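Guides › Edudix Arm Trainer › Setting Up › 4. Comparing Two Grippers
Overview Install Scenes Grippers Cameras Help

4. Comparing two grippers in the simulator

Welcome back! By now you should have the trainer installed and the practice scenes loaded, so we can get to the fun part.

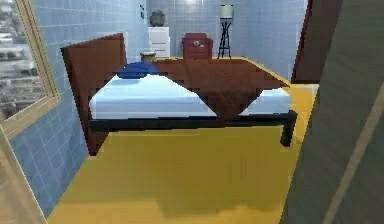
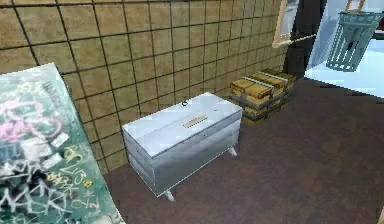 Your first job is to pick a gripper, and we suggest starting with the Grurstead two-finger model before you move on to the Demirtaş suction cup. Both mount on the same wrist, so you won't have to touch the arm settings in between (a relief, we know). For soft goods, use the bedroom scene and let each gripper take hold of the brown cloth by the corner hanging down at the front of the bed; for something flat and rigid, go for the wooden strip on the lid of the white chest.

1. Open Tools and choose Gripper A.
2. Set the closing force to 13 and the random seed to 314.
3. Run 39 attempts on the cloth, then 39 on the strip.
4. Save the log, switch to Gripper B, and repeat with the same seed.

Note: Shafiq Munshi, who wrote the Inovis controller plug-in, likes to leave the approach speed at 2 for both grippers, and we'd happily follow him there.

Caution: Never copy the closing force over to a real arm. Start again from the lowest setting and work your way up slowly.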